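Workshops & Making | Local news

Fri 12 July
By Chae-won Jin

Members of a shared workshop in Culludgate are teaching a robot arm to clear a kitchen table, and are doing most of the early work in simulation.

The project, called Fevia, began in June in the back unit of the Quintana building. Kyung-hwa Wi, who leads it, said the group wanted a job that people would recognise from home.

"Everyone has a table with too much on it," she said. "We wanted the arm to pick up a mug without dragging the plant along with it."

The group has a budget of 3,000 pounds, and 884 of that has gone on a second-hand computer to run the simulator. Members pay for their own parts and meet two evenings a week.

The software decides where to put the gripper and how far to close it. It has so far made 200 practice runs and finished 133 of them without dropping or knocking anything. Most of the failures came with tall or thin items – pencils in particular. 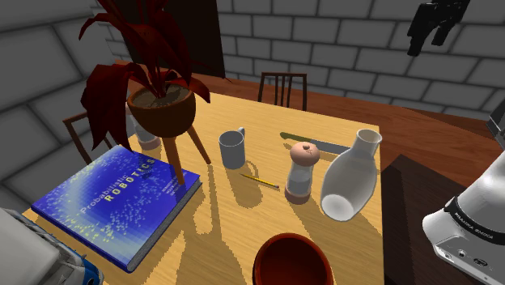
CULLUDGATE, July – The current test table has a white mug, a yellow pencil, a grinder and a knife with an olive-green handle, along with a red-leaved plant on a three-legged stand. A white vase or carafe lies on its side, and a copy of "Probabilistic Robotics" is at one corner. The arm in the simulation is a Franka Emika model.

Wi said the lying-down shape was harder than it looked, as the gripper has to choose between the neck and the wide end.

The group plans to build the real table next, using timber offered by Kornum, a joinery firm in the town. New members can come along on Tuesday evenings, and no experience is needed.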